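Collision Checking and Grasp Planning for a Two-Arm Syringe Task
Student project report
Yaa Gyamfi, Elikem Asamoah
Supervisor: Lamisi Bonsu
May 17, 2019

1. Background

The aim of the project was to write the planning layer for a bench task in which two robot arms share one table and move colored liquid between cups with a syringe. The low-level drivers and the camera calibration were already in place from the work Gifty Mahama did in December. We took over the task code, which was one long script with fixed waypoints. It stopped working whenever a cup was moved a little, and it had no idea where the other arm was.

We split the script into three parts. The perception node finds the objects and publishes poses. The planner, which we named Bokadeck, picks a grasp and plans both arms together. The executor sends the trajectories and watches the gripper feedback. All three log to the same file, with one clock, which made debugging a lot easier than before.

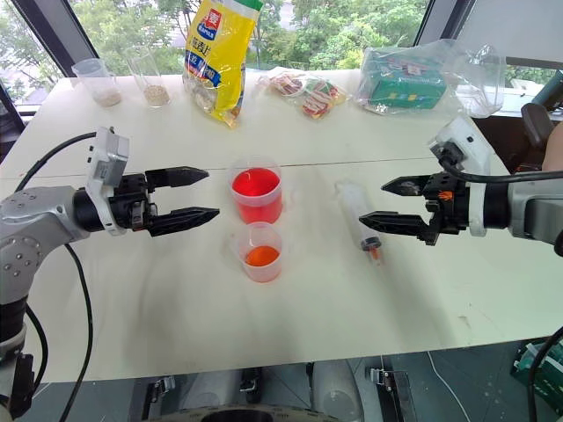
2. Planning for both arms

Bokadeck treats the two arms as one system with a single joint vector. Planning them one after the other was faster, but the second arm often had no free path left once the first had claimed the middle of the table. The joint version is slower per query and fails less. The hardest start state is the one where both grippers are already open and pointing at each other over the cups, with the syringe lying on its side by the right fingertips. The grasp sampler has to turn the right wrist without sweeping through the rear cup, which is full nearly to the top with red liquid. We added a padding value per object, so a full cup gets a wider margin than one with only a shallow layer in it. The cables from the wrists are modeled as short chains of capsules. This is crude, but it stopped the planner from choosing wrist turns that pull on them.

3. Perception

Clear plastic was the main problem. Depth values on the cups and on the syringe barrel are mostly missing, so we fit the shapes from the color picture and use the table plane for height. The plunger end and the tip of the syringe are detected separately and the axis is drawn between them. If only one end is found, the node reports no pose and the planner waits for the next detection.

4. Tests

We logged 577 planning queries in the simulator and used them to tune the padding. On the real table we ran 20 trials of the syringe pickup. In 2 of them the planner timed out, both times with the syringe close to parallel to the forearm. We did not change the timeout, and the cause is still open.

5. Remaining work

The executor cannot replan while an arm is moving. Eskil Solheim has a branch that cuts trajectories into shorter pieces, but we did not have time to merge it. The padding values are still set by hand in the config file and should come from the fill level that perception already estimates.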